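Workbench Basics, Handout 2: Setting Up a Surface for Small Parts

Hi all. I promised I'd write up what we talked through last time, so here are my notes, cleaned up a little (Ebbe, I used yours where mine had coffee on them). We'll need this for the Rivden kits, so please read it before you open a bag!

First, the table. I like a dark cover with some texture to it. Small parts skate on a bare tabletop, and once one reaches the edge you're on your knees with a flashlight. A raised pattern slows them down. It also grabs lint, so shake it out before you start.

Second, trays. Empty each bag into its own tray and leave the label in there with the parts. I once mixed two bags of screws that looked the same to me and lost a whole evening sorting them back out. Gunnel asked whether muffin tins are okay. Yes, and I use one at home.

Third, light. Bring it in from the side, low, so each part throws a bit of shadow. Straight overhead looks nice and bright, but it flattens everything and your own head gets in the way.

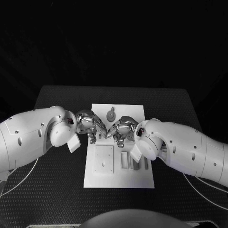

A separate board on top of the mat is the habit I'd most like you to pick up. You can turn it when you need to get at the far side, and if dinner happens you can lift the whole job off the table (slowly, please). Pick a color that argues with the mat. White on black works nicely, and even small gray parts have something pale behind them. I set mine with the long sides running away from me and do the fiddly work near the middle, where both hands can meet over the board. If a part drops, it doesn't have far to go.

For next time: set up your own board and mat, bring one tray and a soft pencil, and read the Wusley parts sheet as far as the second table. Ylva has spare copies if yours went missing.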